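Lunis Badminton Club Forum > Club Talk > Interclub round 4, who else is still buzzing?

kenna_m
Posted 20 September 2021

OK I need somewhere to put all this because my housemates have had enough! We beat Le Roux 5-4. On their courts! With Matúš on one good ankle!

For anyone who couldn't get there: we lost both mixed early and I'd pretty much written it off. Then Ilze and Delphine went out for the second women's doubles and dropped the first game 21-12, and I was doing sums in my head about the bottom of the ladder. They changed one thing. Ilze stopped lifting to the tall one's forehand and started playing everything flat through the middle, and the two Le Roux girls kept leaving it for each other. 21-17, 21-19. I have no voice left.

Matúš won his singles in three. Zane lost his but it was close and he made their number one run for everything.

I did the tops again this time, so they'll be in the crate by the stage before training.

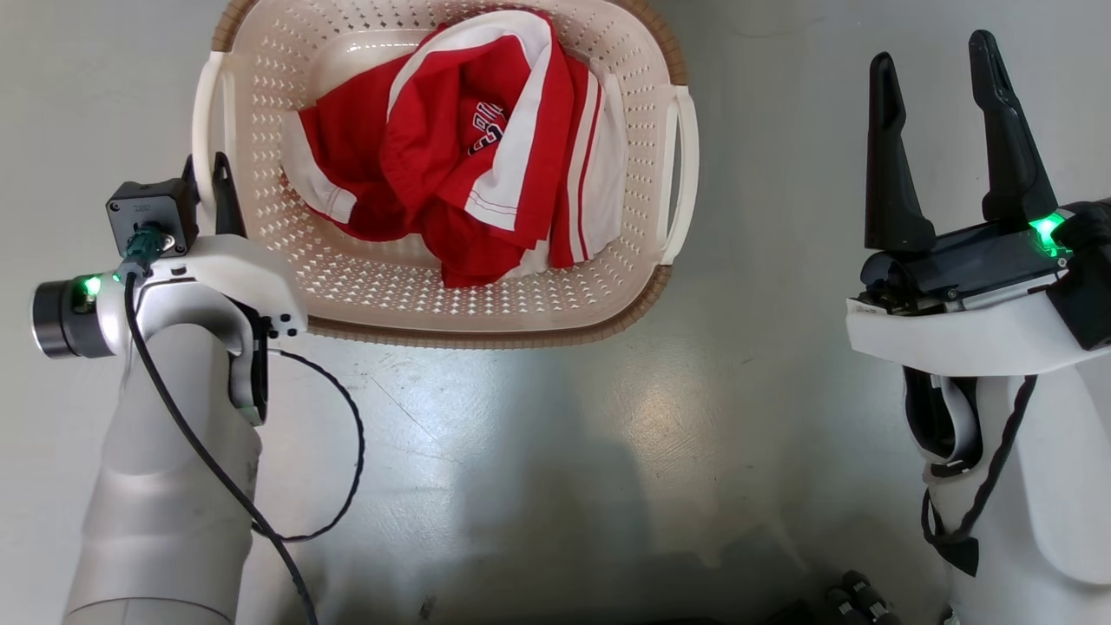
Next up is Eneo at home, and if we win that one by 6-3 or better we go above them. I've checked it against the ladder twice. Who's available??

shuttlecocked
Great write-up Kenna. I was there for the last two rubbers and it was the loudest I've heard that hall. Whoever brought the cowbell, please bring it again.

zane_k
Thanks for the kind version of my singles, haha. I had game point in the second and served it long. I can still see it.

Available for Eneo. I'd like to say something about the order though. I think we should put Matúš and me in first doubles and rest him from singles. He was hobbling by the end and it's a long season.

Matus S
I was not hobbling. I was walking with style.

I'm fine for singles. The ankle was strapped and I've had it looked at, the physio wants me off jumps for two weeks and then normal. Eneo is after that.

zane_k
Two weeks and then normal isn't the same as two weeks and then three games against a bloke who plays nothing but drops.

Matus S
I love drops. Let him play drops.

delphine.obi
Can I stick up for Zane here? I'd move Matúš too, but for another reason. Eneo's first singles player beats everybody. He's lost once since May. If he's going to win that rubber whoever we send, why spend our best player on it? Put Matúš at second singles and we're nearly certain of one.

kenna_m
Delphine you can't do that, the order has to follow the nominated rankings. It's in the interclub rules. If we play out of order we forfeit the rubber AND cop a penalty point.

delphine.obi
The nominations can be changed between rounds, can't they? We did it last season.

kenna_m
Only for injury or if somebody's grading moves. Grading came out this week and Matúš went up to 1,271, Zane's on 842. There's no way we get that swap through with a straight face.

delphine.obi
OK fair. I withdraw the cunning plan. Still think he should rest it!

Ilze L
Just catching up, I went straight to bed when I got home. What a night!! Delphine was amazing at the net in the third, she took two off the tape that I'd already given up on and I just stood there like a spectator.

I'm in for Eneo. Could we please have one proper doubles session before it, with no singles on the middle court? We were lucky that Le Roux pair took so long to sort out who had the middle. Eneo's pair have played together for years and they won't give us that.

shuttlecocked
+1 for a doubles session. Happy to make up a four and get smashed at.

old_feathers
Good win. I'll be the grump about the shuttles. We went through far too many tubes for nine rubbers, and half of what went in the bin had a perfectly good warm-up left in it. The Lirell ones are $400 a carton now. Keep the used ones for training, please.

zane_k
Some of those were wrecked in two rallies though. I don't think it's waste, I think that last carton was dry. We used to steam them overnight and they lasted twice as long.

old_feathers
I've steamed feathers since before you could hold a racquet and it makes them heavier. Half a speed slower, easily.

zane_k
Then buy a speed faster and steam those!

kenna_m
Boys. New thread for shuttles please, I'll join in, I have opinions. 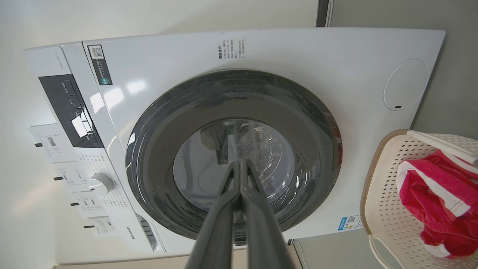 The washer

Back to Eneo. So far I've got me, Zane, Ilze, Delphine and Matúš (ankle pending, I'm ringing him myself the night before). We need one more woman and two more men, and I'd love a reserve. The hall holds 80 in the stands and I want it full. Bring your mum, bring the cowbell.

shuttlecocked
Put me down as reserve. I'm no match for their third pair but I can run.

Ilze L
I'll ask at social night, there were a couple of new faces last time who could really hit. One had a backhand clear I'd pay money for.

Matus S
Please tell everyone I am doing my ankle exercises. I am doing them now while typing.

delphine.obi
Doubles session, middle court, I'll book it. Anybody who turns up wanting a singles hit is feeding shuttles.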